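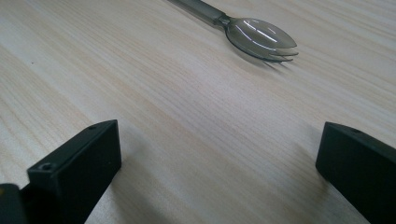 Is a plastic spork all right for serving from a small rice cooker?

Last updated: 24 September 2022

Jingyi Zeng

I have a compact rice cooker with a non-stick inner pot and the rice paddle has gone missing in a move. What I do have is a clear grey plastic spork, the sort you get with a takeaway. Can I use it to stir and serve the rice until I find the proper one, or will it scratch the pot? I am also a bit worried about the plastic going soft in hot rice.

The other thing is where to put the cooker. It is going on a pale wooden table with a round cable hole towards the back, and there isn't a worktop free. Do I need something underneath it? And is there any harm in leaving the plastic bag round the bottom half between uses, to keep the dust off? I cook rice once or twice a week, normally 2 cups, and then it goes back in the cupboard.

Fan

spork is fine, I used one for years at college. just don't scrape

Brolley

I would say fine for eating with and poor for serving. Thin clear plastic of that kind is usually brittle. Cooked rice is heavier than it looks, and if you dig down into a full pot the neck of the handle is where it will go. Then you are picking bits of see-through plastic out of your dinner. I have done this and had to throw the lot away.

On scratching, the plastic is softer than a metal spoon but the points can still mark a worn coating, especially if you push them along the bottom to get the stuck rice up. If you have to use it, turn the pot off first, leave the lid shut for ten minutes, and lift rice from the top with the bowl of the spork flat. Don't leave it standing in the pot while the cooker is on keep warm. Whether it goes soft depends on which plastic it is, and most throwaway cutlery isn't marked well enough to tell.

A wooden spoon does the job better and you probably own one. Wet it under the tap before each scoop and the rice slides off. A spare paddle is cheap as well. I bought a pack of 2 and the second one lives in the rice bag.
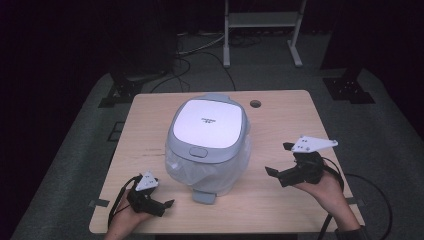 As for the bag, take it right off before you plug the cooker in. The body of the cooker gets warm, some models have vents low down or underneath, and a bag bunched round the base can cover them or stick to the casing. For storage it does no harm so long as the cooker is cool and dry. If you put it away damp with a bag round it you will get a musty smell, and it takes ages to go. A clean tea towel over the top is what I use now.

The table should be all right. Put a cork mat or a folded cloth under a chopping board, then the cooker on the board, so that nothing soft is tucked up against the bottom of it. Steam does more to wood than the heat does. Keep the steam vent away from any shelf, and wipe up the drips when you open the lid — they run off the back on mine.

The cable hole is handy but check the plug fits through before you plan round it. Ours measured 38 mm across and the plug on our old Drultau cooker would not go through. We ran the lead over the back edge in the end. Don't let it hang down the front where someone can catch it with a knee.

Jingyi Zeng

Thank you both. I have put the spork in my lunch bag and will use a wooden spoon for now. The bag is coming off before I cook anything. Brolley, does the board need to be wood, or would a plastic one do?

Brolley

Either, if it sits flat. I'd pick wood — a thin plastic board can bow a bit with the heat.

Contact us | © Celov Community Help | Back to top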